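Chapter 7
Planning and Paying for a Work Cell

What this chapter covers

Equipment for an automated job is usually bought in a hurry, after someone has already promised a start date. The chapter sets out a slower order of work: describe the task, list everything the task touches, price the list, and only then ask for quotes. You will need the task sheet you filled in for Chapter 6. Keep it open while you read.

The running case is Cistow, a small supplier of artificial flower arrangements for hotels and offices. Its stems arrive mixed and have to be sorted before an arranger can use them. Riet Stevens, who manages purchasing there, was asked in April to put a figure on a two-arm sorting cell. Her first draft had one line in it, the price of the arms. Her final draft had 114 lines, and most of the difference came from things standing on, under or beside the table.

7.1 Start with the task

Write down what the equipment must handle before you look at a catalog. For Cistow the list began with roses and hydrangeas. These are very different objects to pick up. A rose has a compact head on a thin stem. A hydrangea head is wide and soft, its leaves are large, and the stem has to be reached somewhere below them. Loose leaves get onto the table as well, and a plan has to say whether the cell deals with them or a person does.
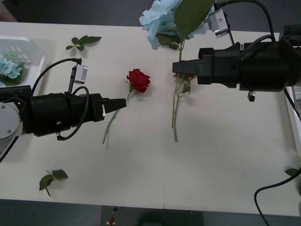 Figure 7.1 Two-arm cell with roses and hydrangeas on the work surface. Each arm has its own camera module and cable.

Cables are a common gap in first drafts. Every camera needs one, and every cable needs enough slack for the arm to move through its full range. Replacement cables belong in the operating budget, under spares. Cistow's draft put them under "miscellaneous," where they were cut at the first review and had to be added back.

7.2 Fixed costs and running costs

Sort each line of your list into one of two columns. Fixed costs are paid once: arms, grippers, table, stands, trays, installation, the first round of training. Running costs come back every month or every year: spare fingertips, cables, software fees, service visits, power, and the hours of whoever looks after the cell.

Some items sit between the two. Sample stock is one. A cell that sorts artificial flowers has to be set up and tested with artificial flowers, and a stem that has been gripped many times may no longer be fit to sell. Stevens budgeted for 2000 test stems in the first year and treated them as a fixed cost. Her finance office moved them to running costs. Either is acceptable if it is done the same way every year. 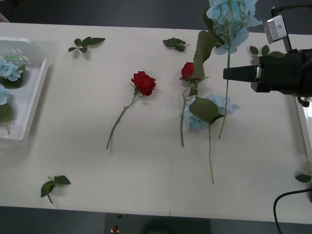
Floor space also has to be charged somewhere. Measure the table, then add the reach of the arms, the equipment beside the table, and room for a person to get at the trays. If your company charges departments by area, use the internal rate. If it does not, note the area in the margin so that the next person to plan a cell can see what was used.

7.3 Comparing quotes

Ask for at least 3 quotes, and send every supplier the same task sheet. Cistow wrote to Primilia, Trarnex and Desmet. The replies could not be compared as they came in. Primilia had priced the arms and grippers together. Trarnex listed grippers as an option on the last page. Desmet included a year of service but left out the cameras.

Eun-seong Seo, the engineer who advised on the purchase, rebuilt all of them on a single sheet with a row for every item on Cistow's own list. Blank cells were sent back to the suppliers as questions. Do the same with yours. A blank is a cost you have not been told about yet, and it should never be entered as zero.

Pay close attention to what a quote says about gripping. Ask which part of the object the supplier expects to hold, and how wide the fingers must open to get there.

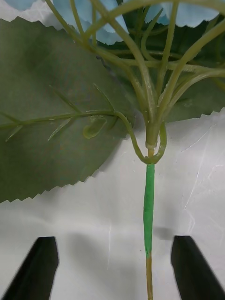
Figure 7.2 Wrist camera view of a hydrangea stem between open gripper fingers. The bare stalk is much thinner than the taped section above it.

If your objects vary in thickness, put the smallest and largest sizes on the task sheet and send real samples with it. Seo's rule was that a supplier who had not handled the samples could not be shortlisted.

7.4 Before you continue

Take your own task sheet and draw up the two columns described in Section 7.2. Leave the prices empty for now. Mark any line you are unsure how to classify, and bring those lines to Section 7.5, where depreciation and the expected life of each item are worked through using Cistow's final list.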